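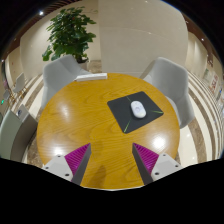 Skirik finish second album, spring dates announced

Skirik have finished work on their second album, Planen, and will release it in March on the Drornum label. The record has ten songs and runs just under 40 minutes. The first single, "Akgül," is streaming now on all the usual services, and a 7-inch version with a non-album B-side goes up in the label store the same day as the album.

The band recorded the basic tracks live over nine days in a former grain office outside town, with all four members in the same room. Vocals, organ and most of the percussion were added later at home. The debut was built up one part at a time over almost two years, and the band wanted to get away from that method. Most of the takes on the new record are second or third takes. Two songs, "Low Field" and "Carry the Door," use the first.

"Akgül" opens the album and is the oldest song on it. People who came to the shows last fall will know it as the long one that closed the set. The studio version is shorter, at four and a half minutes, and the middle section with the two guitars has been replaced by organ. The lyrics are the same except for the last verse. A live recording of the longer arrangement is the B-side of the 7-inch.

The rest of the album is quieter than the debut. Drums drop out completely on three songs, and there is a short instrumental at the end of side one that began as a soundcheck exercise. The title track is the loudest thing here and comes second to last. It was also the last song written, finished in the studio on the eighth day.

Formats

The vinyl edition is limited to 800 copies. Of those, 231 are on clear vinyl and will be sold only through the label store and at the shows. The rest are black. All copies come with a printed inner sleeve with lyrics and a download code. The CD is a plain card wallet with a folded lyric sheet. There is no cassette this time, although several people have asked. If the vinyl sells through, a second pressing will be black only.

Newsletter subscribers can order the clear vinyl one day ahead of everyone else. A link will go out by email at 10 a.m. on the day before general sale. It is limited to one copy per address. Please check that the address on your store account is current before then. Orders are packed by hand, and changing an address after the order has gone through slows everything down. Overseas orders ship at the same time as domestic ones but will probably arrive after the release date.

Shows

The band will play the whole album in order at two release shows at the old Planen Hall, which is where the record gets its name. Capacity is 340 seated downstairs, and the balcony will be closed. Doors are at 7 p.m., with the opening set at 7:45 and Skirik on at 8:45. There is a 15-minute break between the two sides of the album, then a short second set of older songs. Both shows are all ages.

After that the band go out for three weeks as the opening act on a longer tour of theaters and clubs. Those sets will be 35 minutes. The largest room on the run holds 610, and the band have not played anywhere that size before. The full list of dates is on the tour page. Two cities are still marked as to be confirmed, and we will send a short update when they are settled.

The touring lineup is the same four people who made the record. The organ parts will be played on a smaller keyboard that fits in the van, so a few songs will sound different from the album versions. "Carry the Door" has been rearranged for two guitars and may not be in the set every night.

Merchandise

There will be one new shirt, dark green with the album lettering on the front, in sizes S through XXL. The gray shirt from the last tour is nearly gone and will not be printed again. Copies of the first album on CD will be on the table at every show. The first album on vinyl is sold out, and there are no plans to repress it this year.

Other label news

Drornum's winter compilation is still available as a free download through the end of the month. It includes an early demo of "Low Field" with different words. After that it comes down from the site and the tracks will not be available elsewhere.

The label store will be closed for five days in February for stock-taking. Orders placed during that time will ship when it reopens, in the order they came in.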